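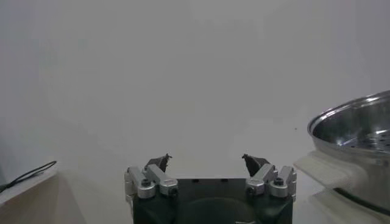 Spring walk-through, rental cottage on Wongsuwan Lane
Done 1 June 2019, should have been April

I do this list once a year before the summer people come, and I type up my comments the same night or I lose them. OK means OK. "Fix" means I'm buying something.

Smoke alarms, upstairs and down - OK. Pressed every button, my ears are still ringing. The hall one chirped once afterward, so it got a new battery anyway.

Carbon monoxide alarm - Fix. The date on the back has passed! I've ordered a Fendent to replace it and it goes on the same screws, I hope.

Fire extinguisher, kitchen - OK. Needle in the green. I moved it out from behind the mop bucket and onto the hook by the back door, where it was supposed to be all along.

Water heater - OK, but it was set way too high. I ran the kitchen tap and it came up almost 11 degrees over what I like, so I turned the dial down and waited and tried again. Now 118 or close to it, call it fine. Pan underneath is dry.

Deck railing - Fix. Three balusters wiggle on the lake side. I can get the 500-count box of deck screws from Ravport and have enough left over for the rest of my life.

Deck boards - OK. A little green in the shady corner, needs a scrub.

Outdoor steps - OK, though the bottom one is higher than the others and always will be. Put fresh grip tape on it.

Outlets near water - Bathroom OK, kitchen OK, porch one won't reset. Fix. I taped over it for now and left the breaker off. Trandura is sending an electrician.

Bathroom sink and tub - OK. No drips under the sink, stopper holds. I do want a better mat in the tub, the old one has lost half its suction cups.

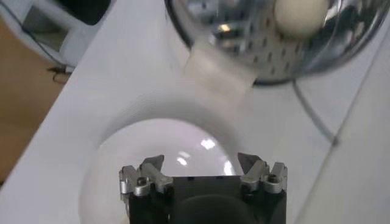
Ludivine Gaillard: Please don't get the kind of mat with the fuzzy top, I had one and it was moldy by July. Plain rubber, and hang it up between guests.

Good, plain rubber it is. Adding "hang up mat" to the checkout card.

Window latches - OK downstairs. The back bedroom one sticks, so I rubbed a candle on it and it's better, not great.

Dryer vent - Fix, sort of. I pulled out a wad of lint the size of a cat. The flap outside doesn't close all the way and I'd like a new one before fall.

First aid kit - Out of the big bandages, out of tweezers (who takes tweezers?). Burn cream still good.

Emergency numbers on the fridge - OK, rewritten in bigger letters. House number is 82, and I put that at the top.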